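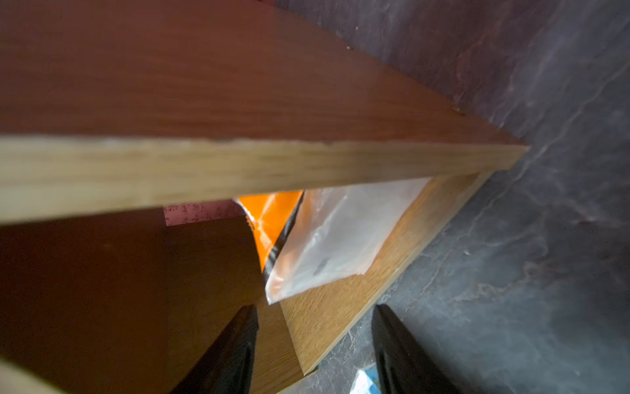

Wooden shelf with a lighter front edge and a small chipped spot.

Galtari Cabin Listings
README and data card

Maintained by the Sturker Accommodation Registry
Contact for this release: Nicanor Peñalver, Data Services
Last revised: December 3, 2025

Overview

Galtari Cabin Listings is a table of short-stay cabins and cottages offered to the public in the Galtari lake district. The current release contains 3,814 listings across 33 localities. Each row describes one rentable unit, as supplied by the owner or managing agent on the annual registration form.

The table was first assembled to answer enquiries from local councils on the supply of visitor beds outside the town centres. It is now also used by tourism students, regional planners and booking services that need a common list of units. The Registry does not take bookings and cannot confirm whether a cabin is available on a given night.

What is in the package

The package holds three files. The main table is listings.csv, encoded in UTF-8, with a header row and commas as separators. The file localities.csv gives the name of each locality and the code used for it in the main table. The file changes.txt records corrections made to earlier releases.

Photographs submitted by owners are not distributed with the data.

Fields

The main table has 16 fields.

unit_id: A permanent identifier. It stays with the unit when ownership changes and is never reused.
locality_code: Matches the code in localities.csv.
unit_type: Cabin, cottage, lodge suite or other.
bedrooms: Number of enclosed bedrooms. Lofts are not counted as bedrooms.
sleeps: Maximum number of guests stated by the owner, including sofa beds.
bathrooms: Half-bathrooms are recorded as 0.5.
kitchen: Full, partial or none. A partial kitchen has a sink and a refrigerator but no oven.
heating: Main source of heating.
fireplace: Indoor, outdoor, both or none.
hot_tub: Private, shared or none.
water_access: Direct, shared or none.
pets: Yes, no or on request.
step_free: Yes, no or not stated.
season: Year-round, or open in the warmer months only.
minimum_nights: Shortest stay accepted in the high season.
managed_by: Owner or agent. Names of individuals are not published.

Empty cells mean that the question was left blank on the form. They should not be read as "no" or "none", both of which are entered as words.

How the data are collected

Registration forms go out in April. Owners complete them online or on paper, and paper forms are typed in by Registry staff. Each form is compared with the entry for the previous year. Where the number of bedrooms or the stated sleeping capacity has changed, the owner is asked to confirm the new figure before it is accepted.

Units managed by Montoya Cottage Rentals and by Flatico Stays are received as two bulk files. Both agents use their own unit types, and these are converted to the Registry's categories on arrival. Montoya describes a number of its properties as chalets – in this table they appear as cabins. Flatico lists lodge suites with connecting doors as single units when they are sold together, and the Registry keeps that grouping.

Registry staff inspect a portion of the listings in person each year. In the current release, 461 units were inspected. Inspection covers bedrooms, bathrooms, kitchen type and step-free entry. It does not cover furnishings, cleanliness or the general condition of the property, and inclusion in the table is not a rating of any kind.

Suitable uses

The table may be used to describe the supply of short-stay units by locality, to compare unit sizes, and to study how common particular amenities are within the district. It may also be used to match records between booking services, provided that unit_id is kept.

Uses that are not advised

The table holds no prices, occupancy figures or guest reviews, and these should not be inferred from other fields. A cabin with a private hot tub and direct water access is often marketed as a premium property, but the Registry has no information on what is charged for it.

The step_free field should not be relied upon by travellers planning a stay. It refers to the main entrance only. Door widths, bathroom fittings and the slope of driveways are not recorded, and guests with access needs should speak with the owner before booking.

Known limitations

Registration is voluntary for owners with a single unit. Smaller properties, particularly family cottages rented for a few weeks a year, are therefore likely to be under-represented.

The outdoor value in the fireplace field covers both built fire pits and portable fire bowls. Earlier forms did not separate the two, and the Registry has kept the single value so that releases can be compared. A separate question is planned for the next form. The field says nothing about whether fires are permitted at a given time; local burning restrictions apply.

Shared water access is interpreted unevenly. Some owners use it for a common dock on the same property, while others use it for a public beach within walking distance. Inspectors have begun noting the difference, but their notes are not yet part of the table.

Locality boundaries follow the Registry's own map and do not always agree with postal areas.

Privacy

Street addresses, telephone numbers and owner names are removed before release. In localities with very few units, the managed_by field is left blank. Users must not attempt to identify individual owners by combining this table with other sources.

Corrections

Owners and agents who find an error in their own listing should write to Data Services at the Registry, quoting the unit_id. Corrections accepted after publication are held for the next release and entered in changes.txt. Serious errors – a unit placed in the wrong locality, for instance – may lead to a replacement file being issued sooner.

Licence and citation

The data may be copied, adapted and republished for any purpose, including commercial purposes, as long as the source is named and any changes are stated. The Registry's emblem is not covered by this licence.

Please cite as: Sturker Accommodation Registry, Galtari Cabin Listings, current release.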